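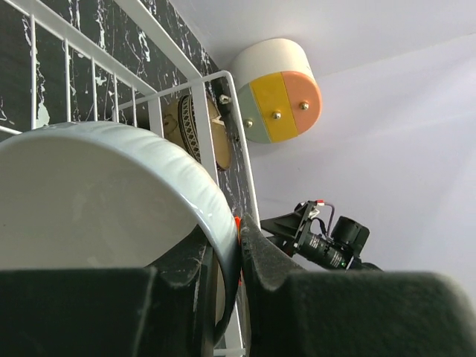

Travon Open Day Team

Open Day Dish Rack Recordings: README

Thank you for downloading this, and thank you again if you were one of the people who came by to see us in April! This folder holds the recordings from the Travon open day, when we set up our two-arm bench in the front hall of the Rekcombe building and let visitors try moving dishes in and out of a wire rack. We promised to share the results with anyone who wanted them, and it took longer than we hoped, so we appreciate your patience.

What's in the folder

There are 73 episodes. Each one has video from the gripper, joint positions for both arms, and a short text note typed in afterward. The large white bowl is the one people asked for most, and its thick, glossy rim makes it a good test of where the fingertips should close. Most visitors went for the edge, with one finger inside and one outside, and we left that choice up to them.

The marble-look surface under the rack stayed the same all day. We did move the smaller items between turns – the tan bowl with the patterned band, and the short container with the green, yellow, and orange sections and their little knobs – so please don't count on them being in the same spot from one episode to the next.

Folders

episodes/ has the recordings, numbered in the order they were made
notes/ has the typed notes, same numbering
kinyua/ has the Kinyua settings files we used for playback

Things to know before you use it

Episodes run up to 300 seconds, and the long ones have a fair amount of waiting while we chatted with the person at the controls. Audio was never recorded. Episode 40 has a gap in the joint data, though the video is complete. The notes were typed by 2 of us and our habits differ, so "plate" and "bowl" may both turn up for the same dish.

We plan to bring the bench to Pristham in the fall, with the same rack and, we hope, a better sign on the door. Recordings from that visit will go in a separate folder.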